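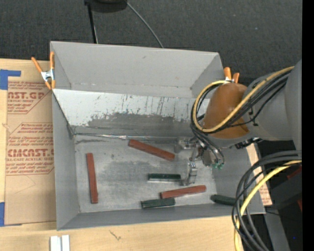

Raghavendra Fernandes

Home | Essays | Methods | Archive | About

Most papers on self-supervised grasping report one number, the success rate on the last day. I think that number should be moved to the second page, and the first page should go to the failures and how they were labeled.

My reason is practical. Over the winter our group ran a grasping study on a single arm and a single bin. The task is as plain as it gets. There are red-brown bars and green bars in a gray bin, and the arm has to close its fingers on one and lift it. The arm picks a spot and an angle, tries, and the attempt gets a label of success or failure. The labels train the next version of the model. We collected 2341 attempts this way before the end of January.

The labels came from finger position. If the gripper stopped before it was fully closed, we called it a grasp. Everybody who has done this knows the weak point. Fingers also stop when they jam against the floor of the bin, or when a bar gets pinned against the wall and can't be lifted. Elango Kotian went back through the logs by hand and found 528 attempts with the wrong label. Nearly all of them were failures counted as successes.

A model trained on those labels learned to like walls. It would go for a bar lying against the side when there was a free one in the middle, and by its own scoring it was doing well. We had a rising curve for weeks. If we had written the paper then, the curve would have been Figure 1 and I would have believed it.

We changed the label to a check after the lift and retrained on the corrected set. The reported success rate went down. The arm got better. Both statements are true and only the first would have shown up in a results table.

The usual objection is that label noise averages out with enough data. It does if the noise is random. Ours depended on where the bar was, and more attempts only gave the model more examples of the same mistake. I heard the other objection from a reviewer of our Handberg workshop draft, who said that hand-checking does not scale. I agree that it doesn't. It took Elango 4 days. But you don't need to check everything. A sample of 50 attempts, chosen from the ones the model is most sure about, would have shown us the problem in the first week.

There is a second habit I would like to see go. Papers describe the bin as "a standard bin" and move on. How steep the walls are, whether the floor is shiny, whether the bin is clamped to the table or free to slide, all of this changes what the arm learns. The Thevar grasping set leaves it out completely. The Gumberg set gives inside dimensions and nothing about the surface. When we tried to repeat the Gumberg baseline we spent more time guessing at the bin than on the code.

None of this asks for new equipment. Print the labeling rule in full. Say how many labels a person checked and how many were wrong. Put in a photo of the workspace as it really is, cables and clamps included. At Bronley we now do these before anyone is allowed to plot a curve, and the first drafts are slower to arrive.

I would still read the success rate. I would just like to know what was being counted before I get to it.

14 comments | 37 shares

We use cookies to remember your reading preferences. Accept | Manage settings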